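Lodstead 装配板项目招募试装参与者（第二轮）

发布日期：2020年5月18日
地点：Trondbridge，Dobos 楼一层装配室
形式：现场参加，有报酬
状态：接受报名中

Lodstead 现为桌面装配板 Undamero 招募试装参与者。参与者按照书面说明，把一套零件装到底板上，再按说明拆下、归位，最后填写一份意见表。我们要改进的是说明书的文字和线图、零件托板的摆放顺序，以及底板上印的轮廓线。参与者的装配水平不在评价之列，装错、漏装、中途停下重来都可以，请照平时的习惯做。

第一轮试装在4月结束，收回的意见主要集中在两处。一是说明书里“立柱”“插销”“短轴”三个词混用，有人读到后半部分才明白前面指的是哪一件。二是底板上的轮廓线偏淡，坐在侧面时不容易看清。说明书已经重写，轮廓线的深浅还在比较，第二轮会同时使用新旧两种印法，报名时不需要选择，由现场安排。

装配内容

底板是一块白色的长方形板，平放在深色桌面上，长边朝着操作者的前后方向。板上画有细线轮廓，装着几块白色小板，零件以蓝色为主，包括带齿的圆形件和长短不一的立销，另有透明的框形件。说明书分为9步，前面几步只涉及立销，后面才用到带齿的圆形件和框形件。

每一步占说明书的一页，左边是文字，右边是线图。线图只画这一步要动的零件，其余部分用浅灰色表示。第一轮有人反映翻页时零件容易被袖口带倒，第二轮的说明书改成立式台历的装订方法，放在桌子一角，翻页时手不必越过底板。

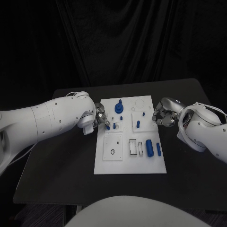

有人写信来问，小销子掉在深色桌面上会不会很难找，能不能换一张浅色的桌子。来信里还说，自己在家装模型的时候，地上铺一块旧床单，零件滚下去也听得见、看得见，建议我们照办。

桌子这一轮不换。桌面和底板颜色差别大，底板的边缘比较清楚，这一点在线图上也是这样画的。零件掉落后可以自己捡，也可以请工作人员捡，捡零件的时间不计入记录。最小的那种销子有备件，找不到时直接领一个，继续往下装，不必趴到桌子下面去。铺床单的建议我们记下了，地面原有地毯，暂时不再另外铺东西。

每场流程

签到后先看一遍安全须知，签知情同意书，然后到桌边就座。工作人员会把底板摆正，把零件放回起始位置，确认说明书翻在第一页。

正式试装分两段。第一段按说明书从头装到尾，遇到看不懂的句子，用铅笔在旁边画一道线，不用停下来解释。第二段把零件拆下，按底板上的轮廓线放回去。两段之间休息，可以喝水，水杯请放在门口的架子上，不要带到桌边。

第二段之后填写意见表。意见表有选择题，也有空白处，空白处写得长短不限，画图也可以。第一轮有几份意见表直接在线图上改了箭头的方向，对我们帮助很大，这次线图会多印一份附在表后，专供涂改。

每场从签到到离开共100分钟，包括看须知、休息和填表。提前装完的，可以提前填表离开，报酬照付。
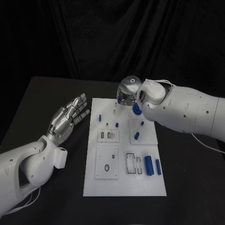

报名条件

年满十八周岁，能够阅读中文说明书。

双手能够拿取和放下小件物品。惯用左手的参与者在第一轮中偏少，本轮优先安排。

能够在一臂距离内看清印刷文字，戴眼镜、戴隐形眼镜均可。对蓝色和白色的分辨没有特别要求，但如果有色觉方面的情况，请在报名表上注明，我们希望知道轮廓线在不同人眼里是否清楚。

没有装配经验的人和有装配经验的人都需要。做过家具安装、钟表修理、电器维修、缝纫或模型制作的，请写明做过多久。经验不影响是否录取，只用于分组。

参加过4月第一轮的，这次请不要报名。说明书改动较多，看过旧版的人读新版时会受影响，结果不好比较。第三轮会另行开放。

以下人员不能参加：Lodstead 的员工及同住家属；参与过 Undamero 说明书写作、翻译或绘图的人；报名前两周内有发热、咳嗽症状的人。

报酬

单场报酬386元，当场签收，次日转账。连续参加全部四场的，合计1,709元，其中包含完成全部场次的补贴。只参加其中几场的，按单场标准乘以实际场次计算，不发补贴。

往返 Dobos 楼的公共交通费用另报，请保留票据或乘车记录截图。停车费不报。

因我们的原因取消场次，已经到达现场的参与者按整场付酬，尚未出发的改期。参与者自己临时不能来的，请至少提前一天告知，空出来的场次会给候补名单上的人。无故缺席的，剩余场次一并取消。

四场的区别

第一场使用新版说明书和新印的轮廓线，全部步骤都做。

第二场零件不变，托板的位置调换，说明书相应改过。请不要凭上一场的记忆去装，照着页面上的顺序来。也有人凭记忆装得很顺手，这种情况请在意见表里写一句，我们会单独归类。

第三场不给线图，只给文字。这一场在第一轮里耗时最长，意见也最多，主要是方位词的问题。“上方”到底是指离自己远的一侧，还是指高出板面的一侧，旧版前后不一致。新版一律写成“远侧”“近侧”“左侧”“右侧”，高低用“抬高”“放低”表示。如果仍有分不清的地方，请把原句抄在意见表上。

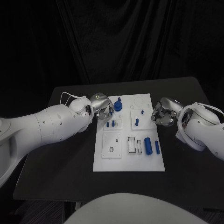

第四场正好相反，只给线图，没有文字。线图的编号印在右下角，页与页之间没有箭头，需要自己比较前后两页有什么变化。这一场允许往回翻，翻几次都可以，翻回去看了哪一页，请用铅笔在页角点一个点。

四场之间至少隔两天。四场的先后顺序不能自选，但可以在报名表上写明哪几个时段来不了。

衣着和随身物品

请穿袖口收紧或者可以卷起的上衣。戒指、手链、手表请摘下，现场有带锁的小柜。长发请扎起来。指甲较长的也可以参加，请在报名表上写一句，拿小销子时手感会有不同，我们想分开看。

不需要自带工具。整套装配不用螺丝刀，也不用胶水，请不要把自己的镊子或钳子带到桌边。

室内一面挂有黑色布帘，光线以桌面为准，帘子请不要拉动。地面是深色条纹地毯，穿平底鞋即可，不用换鞋。

现场提供一次性口罩，全程佩戴。说明书、铅笔和零件每场之后擦拭。对酒精气味敏感的，请提前告知，我们会把擦拭安排得早一些。

时段安排

工作日设上午和下午场，周末只设上午场。上午场九点半开始签到，下午场两点开始签到。迟到十五分钟以内照常进行，超过十五分钟的改到下一个空位。

每位参与者单独预约。陪同人员可以在走廊休息区等候，不能进入装配室。需要带幼儿的，请先联系，休息区没有人照看孩子。

Dobos 楼入口在北侧，进门后左转，沿走廊走到底。门口有两级台阶，使用轮椅的参与者请走东侧坡道，报名时注明，会有人到坡道口开门。桌子高度固定，椅子可以升降，也可以不用椅子，站着装。

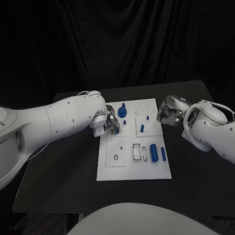 装配底板与蓝色零件，Dobos 楼装配室

记录与隐私

试装记录包括各步所用时间、零件的最后位置和意见表内容。记录以编号保存，编号与姓名的对照表单独存放，报酬结清后销毁。

参与者可以随时退出，退出时不必说明理由。已经完成的场次照付报酬。退出后如果希望删除已有记录，请在一个月内提出，超过一个月的，对照表可能已经销毁，找不到对应的编号。

说明书和线图请不要拍照或带走。正式版印好以后，会给每位完成全部场次的参与者寄一本。

报名方法

在 Lodstead 网站的“参与试装”页面下载报名表，填好后上传。也可以到 Dobos 楼前台领取纸质表，当场填写，投进前台右手边的信箱。

报名表请写明：

惯用手
是否有装配、维修或手工经验，多久
视力和色觉方面需要说明的情况
不能参加的时段
是否需要坡道或其他协助
希望参加单场还是全部四场

请不要在报名表上附身份证件的照片，核对身份在签到时进行，只看不留。

收到报名表后五个工作日内回复。名额满后转入候补，候补也会回复。回复邮件里附有预约时间和安全须知，请先读一遍安全须知，有疑问直接回复邮件。

常见的几个问题

装不完怎么办：到时间就停，停在哪一步记在哪一步，不影响报酬。

能不能请工作人员提示：试装过程中不提示，装完以后可以一起看，愿意讨论多久都行，超出的时间不另付报酬。

零件弄坏了要不要赔：不用。请把坏的零件交给工作人员，在意见表上写明是哪一步弄坏的，当时手放在什么位置。

两个人能不能一起装：本轮不行。双人装配的说明书还在写，准备放到第三轮。

学校或公司能不能集体报名：可以由一个人汇总报名表，但每人仍然单独预约、单独付酬，不与单位结算。

报名截止后，本页会改为“已截止”，第三轮的通知在同一页面发布。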